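Farhad Kazemi on spoons, oil and the hole at the end of the handle
16/03/2023

Farhad Kazemi sells wooden spoons for a living, and he would like people to stop putting them in the dishwasher. He has said so to most of his customers at Pinano, the kitchenware shop he has run for 11 years with his cousin Niloufar Zamani.

"They bring one back that has gone gray and fuzzy and they want to know what is wrong with the wood," he said. "I ask how they wash it. Then we both know."

Kazemi came to the trade by way of restaurant kitchens. He worked the line at Farilska until his knees gave out, and stirred rice and stews there with the same two spoons the whole time. One of them is still in his kitchen at home. The other split along the handle and went into the stove.

The shop sells 3,000 spoons in a good year. Most are made by Keyvan Kiani, who has a workshop behind his house and comes in with a crate when he has one full. Kiani prefers dark woods for cooking spoons, partly for looks.

"Tomato and turmeric will stain anything," Kazemi said. "On a pale spoon you see it the first night. On a dark one you have to go looking."

He does not think the kind of wood matters as much as buyers believe. A close grain is worth having, and so is a handle long enough to keep the hand away from the steam. After that he looks at the finish. Kiani sands to 80, then 100, then wets the spoon to raise the grain and goes over it again with finer paper before any oil goes on. 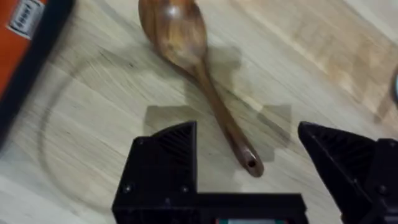 The oil is where customers have the most questions. Kazemi uses plain food-grade mineral oil, rubbed in with a rag and left overnight. A new spoon gets it once a week for the first month. After that he does it when the wood looks dry - for him, every couple of months.

"People ask me about walnut oil, flax oil, beeswax," he said. "Fine, use them. Don't use the olive oil from next to the stove. It goes sticky and it starts to smell."

Zamani, who keeps the books and works the counter most afternoons, disagrees with him on a few points. She soaks her spoons in hot water and baking soda if they pick up a smell of onion. Kazemi will not soak a spoon for any reason.

"He washes it, he dries it, he hangs it up," Zamani said. "Mine still smell better than his."

Hanging is the one thing they agree on. Both of them want a hole in the handle, and Kazemi has asked Kiani to put one in every spoon he makes for the shop. A spoon standing in a jar dries slowly at the bottom, Kazemi said, and that end is the first to crack. In a drawer it may not dry at all if it went in damp.

Kiani was against the hole at first. He thought it weakened the handle and took him extra time. He changed his mind after he started drilling before the final shaping, which leaves a cleaner edge.

The shop plans to run an oiling day in June, when customers can bring in their old spoons and cutting boards and have them sanded and oiled at the counter. There will be no charge for spoons bought at Pinano. Spoons from elsewhere are welcome too, Kazemi said, if they are clean.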